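How to Clear a Shared Work Table After Lunch

A shared table gets used for meals whether it was meant for that or not. If the same surface has to be ready for work at 1 p.m., the clearing up needs an order, or half of it gets left for the next person. The steps below take 10 minutes for one table.

What you need

One open container for small trash, square or round, big enough for wrappers
One larger bag for plates and anything bulky
A cloth and a spray bottle of water, 500 ml is plenty
A drop of dish soap
A dry towel

Step 1. Put the container down first

Set the container on the table before you pick anything up. Toward the back is best, within arm's reach but clear of the edge. If your table has a cable hole in the top, keep the container beside it and never over it. Crumbs and bits of wrapper fall through those holes and end up on the carpet or in the cable tray, where they are a nuisance to get out.

We use a hard plastic container with no lid. A paper bag works too, but it tips over when it is nearly empty.

Step 2. Small wrappers go in now

Start with candy wrappers, snack packets, napkins and twist ties. Crumple each one before it goes in. Clear wrappers are easy to miss on a pale tabletop, so run a hand across the surface once.

Leave the plates where they are for now. Leave the plastic bags too, unless they are torn.

Step 3. Plates

Check that the plate is empty. If there is food on it, scrape that into the trash before you lift the plate. Take a paper plate by both sides, left and right, and lift it level. Thin plates fold in the middle when they are picked up from one side, and whatever is on them slides off.

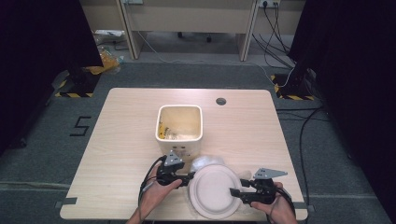
Paper plate on the table between two hand-held grippers, with the plastic bag and the container behind it.

Stack plates face up, one inside the other. Four to a stack is enough. A higher stack leans, and the bottom plate may be soft if it held anything with sauce. Put the stack straight into the larger bag. Plates do not go in the small container, because one of them fills the opening and then nothing else fits.

Step 4. Plastic bags

Shake each bag out over the container. If it is clean, flatten it on the table with your palm, push the air out toward the open end and fold it in thirds. Clean bags can line the container next time. If it is sticky inside, tie it shut and throw it away.

At the Jemisbridge building we kept a drawer for folded bags. It was full by May, so now we keep 10 and throw out the rest.

Step 5. Wipe

Move the container to a chair or the floor. Spray the cloth, not the table — water that runs into a cable hole or under a laptop stand is worse than a few crumbs. Wipe from the back edge toward you and catch the crumbs in your other hand. Go over the rim of the cable hole with a dry corner of the cloth.

For grease, put one drop of soap on the cloth, wipe, then wipe again with plain water. Dry with the towel. Wood and wood-look tops both go dull if soap is left on them.

Step 6. The floor

Look under the table and along the sides. Carpet hides rice and salt but not paper. Pick up what you can by hand before you run a vacuum, and lift any loose cables out of the way first. If there is tape on the floor, vacuum along it and not across it. Crossing it lifts the ends.

Step 7. Empty the container

Tip it into the larger bag. If the container has holes or small cracks, put a folded bag in the bottom before the next use. Rinse it once a week, more often if people have been eating fruit.

Tie the larger bag and take it out the same day.

Notes

Foam plates break when stacked wet. Let them drain.

Do not put hot food containers down on a table with a clear finish. The ring they leave does not wipe off.

If the table is used by two groups, agree on who does the floor. The table usually gets done — the floor is the part that gets skipped.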